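Stinano Publishes Service Routine for Its Hand-Held Gripper

Finger pads to be checked every 300 grasps, changed in pairs

Stinano has published the service routine it uses on the Lirent hand-held gripper, the tool its operators carry to record grasping tasks for robot arms. The routine covers the finger pads, the ventilation grille and the alignment check that follows any pad change. It is free to download and replaces the single-page card shipped with earlier units.

The finger pads are the part that needs the most attention. Their ribbed faces pick up dust and label glue, and a pad that has lost its grip lets smooth objects turn between the fingers. Operators are asked to wipe both pads every 80 grasps with a damp lint-free cloth and to inspect the ribs every 300. Solvents should not be used.

"People used to change the one pad that looked bad," said Agathe Renaud, who runs maintenance at Stinano. "Then the fingers closed off center and we had a day of recordings to throw out. Now they go on as a pair, always."

A full change takes 11 minutes with 2 mm hex keys. The grille is brushed out at the same time, with the tool switched off and held grille down so that dust falls clear of the body.

After the change, the operator closes the fingers by hand, looks for an even gap along the ribs, and then makes a short test series on a bottle standing on a table. Senan Kinsella, who trains new operators, recommends doing this in the room where the recordings will be made - lighting and floor cables included - before the tool goes back into use.

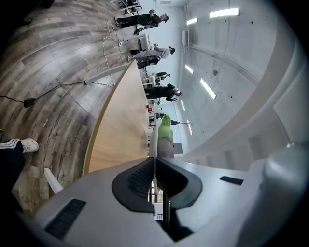
STINANO OPERATIONS, June - The gripper's ribbed pads face each other across a narrow gap, with a green bottle on the table beyond them. The black ventilation grille is on the body of the tool, to one side of the pads.

Replacement pads are supplied by Vlachopoulos and sold in pairs only. Sites with a service agreement can order them through their usual contact. Questions about the routine should go to Annick Tessier at the Stinano service desk, open from Monday.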